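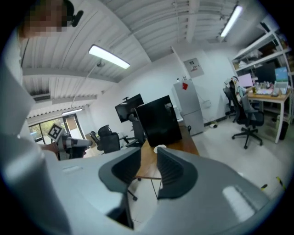 Talk notes, evening session. Keep it under 19 minutes. Water on the left side this time.

Opening. Ask the room who has paid for a sleep app. Wait. Don't fill the silence. Then ask who slept better after a month of it, and who can say how they know.

I paid for two. Zandeo gave me a score out of a hundred every morning. Nonby gave me a little moon that was either full or not full. For most of November I wore both, and they disagreed about the same night more often than they agreed. Zandeo would say I'd had a restless night and Nonby would show me a full moon. I felt fine, mostly, until I looked at the score.

Slow down here. The point is the order: fine first, score second, tired third. Say it twice if the room is sleepy after dinner.

What a wristband can measure: movement, pulse, skin temperature if you spent more. What it tells you: "deep sleep, 1 hr 12." Between those two is a guess. It may be a decent guess. Ask the company how decent and see what comes back. I asked Zarkico, who make the mattress pad, and they sent me a brochure. Hold up the brochure. It has a woman stretching in it and no error bars.

Next, the big number. Zarkico's brochure says 3,078 users reported better sleep. Questions to put to the room, one at a time:

Out of how many?
Reported to whom, and after how long?
What about the people who quit in week two and put the pad in a closet?
Better than what?

I wrote to them with all four. They answered the last one. The answer was "better than before," and people buy a sleep pad when they are sleeping badly. Bad stretches end. Mine have always ended, with or without a pad. Let somebody object here. Usually somebody does, and it's usually a good objection. 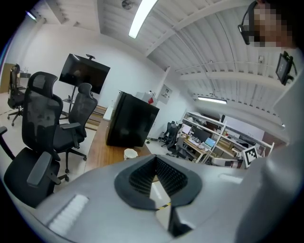 Rowena Lumbao's objection from last time, worth repeating in full: if a person feels better, why pick at it? Fair. My reply is that the pad has a monthly fee, and she would pick at a plumber who charged monthly and couldn't say what he had fixed. She wasn't convinced. Leave that in, don't pretend I won.

Si-eun Han's small trial at Dalisay. Be careful with this. She gave 5 coworkers a paper diary and no device, and most of them said they slept better too. Five people is nothing. Say so before they do. I only use it because it's the same kind of evidence as the brochure and it cost a box of pencils.

Things I'm not saying, for the Q&A: I'm not saying don't see a doctor. If you snore and stop breathing, or you fall asleep at red lights, go, and don't wait for an app to suggest it. I'm also not saying the sensors are fake. My pulse readings looked sensible to me. It's the sentence printed under the pulse I have trouble with.

If there's time – the smart alarm story, short version. Cut the part about the hotel.

Close on the experiment they can try. Write down how you slept before you look at the score. Do it for two weeks. Compare after, all in one go. If the two match, good, keep the app. If they don't, decide which one you believe and why you're paying for the other.

Then questions. Repeat each one into the mic, the back row couldn't hear last time.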